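*Last changed: March 2021. Questions that are missing can be sent to Radomír Lukáč at the front desk.*

# Coffee corner and small tables: frequent questions

These answers are for everybody who has a desk at Wusteck, and also for guests who stay only for the day. I wrote them from the questions I receive most often by e-mail.

## Who may use the small white tables?

Everybody. They can't be booked. If you need a table for a whole afternoon, please take one of the desks in the Oravec room, where you can reserve a place on the list by the door.

## What does the coffee cost?

Coffee and tea are included in the desk fee. Guests pay 3 dollars for the day and can drink as much as they like. The machine is filled in the morning and again after lunch. When the light is red, please don't open the back side. Write to me and I will come.

## Can I bring my own cup?

Yes, and we are happy when you do. Paper cups are there for guests and for the days when the dishwasher is full. We used 2000 of them last year, what is in my opinion too many for an office of our size.

## Where do the snacks come from?

The box on the shelf is delivered by Gisia every second week. Take one pack at a time. If you open a pack and don't finish it, close it well and write your name on it, or offer it to your neighbour. Open packs without a name are thrown away on Friday evening.

## Is it allowed to eat and work at the same table?

It is allowed. We only ask for a little order, as the tables are small and the tops are glossy, so every ring and crumb can be seen. Put a napkin down first, then the cup or the spoon — the napkin is cheaper than my time with the cloth.
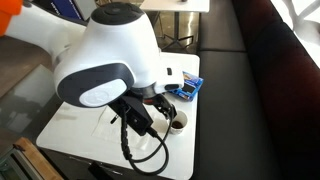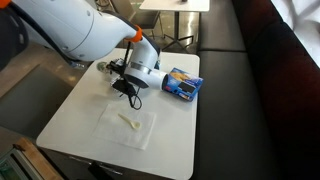 Napkin on the white table, with the blue snack pack at the right.

## What about drinks near cables and chargers?

Please decide for one of them. A full cup and an open electronic part should not share a table of this size. If you must have both, keep the drink on the opposite side and don't let a cable lie where somebody can pull it with the sleeve. Chargers that stay overnight go into the grey drawer under the printer. I keep them until the end of the month.

## I spilled something. What should I do?

1. Take the plug out of the wall first, if there is one near.
2. Lift everything that is dry and put it on a chair.
3. Wipe with paper, then with the damp cloth from the sink.
4. Dry the top with the soft cloth. The rough side of the sponge makes scratches which do not go away.

If the colour of the coffee stays, use the Umau spray. One press is enough.

## Which bin is for what?

- Paper cups: the tall bin beside the sink, after you have emptied them
- Napkins: the compost bin, also when they are used
- Plastic spoons: wash them and put them back in the jar
- Snack packaging: cardboard to the paper, foil inside to the garbage

## When is the corner closed?

At 6 in the evening the machine is switched off for cleaning. The tables you can use longer, but please leave them empty when you go home. In May we will get a new counter, and the corner will be closed for a few days. I will put the dates here as soon as the carpenter has confirmed them.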